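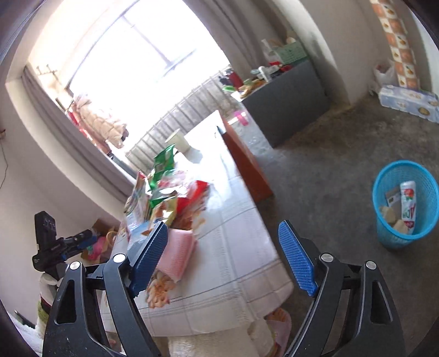 Feb 23, 2020 | By the Ilton games desk
Reading time: 1 min

Strategy game Dalen has received patch 1.7 on PC, eleven months after the last significant update. The download is 300 MB and is applied automatically when the client restarts. Publisher Zerkow has also cut the price of the base game to $7 until the end of February.

The main change concerns multiplayer. Lobbies now hold up to 16 players, and the host can set the turn timer separately for each team. The netcode has been moved to a fixed tick rate, which developer Cirnetti says should reduce the desync errors reported on large maps. Matches started under the previous version cannot be resumed online, although single-player saves will load normally.
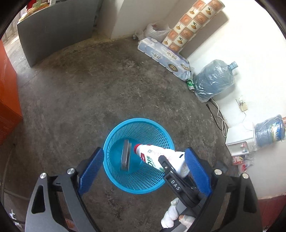 Cirnetti has also rewritten the pathfinding for naval units. Ships no longer stop at river mouths when given a move order across two map regions, and transports can be queued to unload at more than one port. The patch notes list 11 further fixes, most of them to the map editor.

Windowed mode now supports ultrawide resolutions, but the interface does not scale above 150 percent. Players using custom scripts will need to rebuild them with the new editor before they appear in the mod menu. The old version remains available as a separate branch in the client settings.

A Mac version of the patch is in testing. Zerkow has not set a release date for it.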